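Workshop notebook, Cedadstead studio, December 30, 2021

Last working day before the break, so of course everything wants finishing at once. Notes on the Trirkum serial, mostly so I remember in the new year what I decided and why I was so sure of it.

Page 8 relettered. Renata Kozłowski was right that the speech balloon in panel two pointed at the horse. I maintain the horse had the better line, but the script gives it to the ferryman and the script is Renata's, so the tail has been moved and the horse is silent again.

Colour: the river pages are still too green. I printed page 5 on the cheap stock and it came out like pea soup with a boat in it. Pulled the green back, warmed the greys, printed again. Now it's grey soup. Better soup, though. Left both proofs clipped to the drying rack with the settings pencilled on the back. Please nobody tidy them, I can't read my own file names.

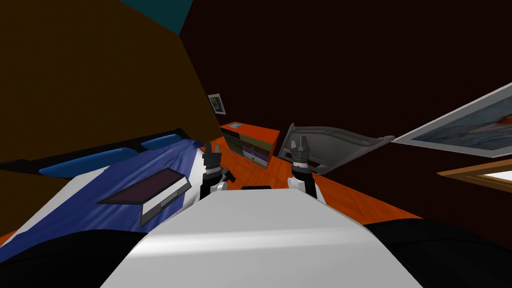

Rendered view, bed with the blue and white spread at left.

Went back to the old argument about Bunusard's cloak. Ruaridh Menzies wants the full plaid in every panel, on the grounds that readers will notice if it's missing. Ruaridh does not ink plaid. I timed one cloak this morning, medium shot, no wind, and it took 17 minutes. Bunusard appears on nearly every page and is rarely in no wind. Proposal for January, to be raised when Ruaridh has eaten: plaid in close-ups, two stripes and a hem in everything else, solid black past the middle distance. I've drawn all three on the back page of this book with a centimetre scale beside them. The two-stripe one reads fine at print size. The solid black one makes him look like a bat, which suits chapter three.

Nib report, for whoever orders. The Edwards nibs are holding up on the smooth board and snagging on the rough. I've bent one already, and got a lovely spatter across the moon on page 10. Tried to make it a flock of birds. It is not a flock of birds. White gouache, two coats, let it dry properly before scanning this time.

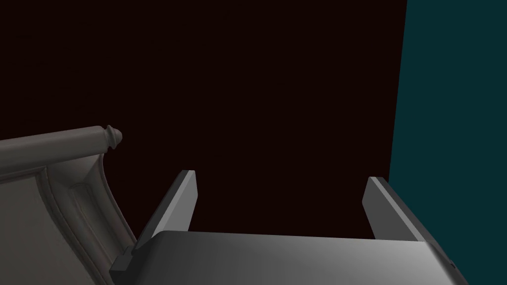 Thumbnails for the market chapter are done apart from the spread where the lantern seller recognises the ring. As scripted it's over 10 panels on one spread, with dialogue in all of them, and somewhere in there the reader is supposed to feel a hush. Tried it as a grid, tried it staggered, tried it with one tall panel down the gutter side, where the binding would eat the ring. The staggered version is the least bad. I'd like to cut the pie conversation. Renata is fond of the pie conversation. Will rough a version with the pies in the background, steaming, saying nothing, and see if she goes for it.

Scanner: the stripe down the left third is back. Cleaned the glass, stripe still there. Cleaned the other glass, the little one behind the lid, and it went. Writing that down because I know I wrote it down last time and I can't find where.

Still to do before I lock up:
rescan 8 and 10
cover the ink, properly, with the lid
email Renata the staggered roughs
take the clementines home

Page 9 I haven't touched. It's the one with the hands.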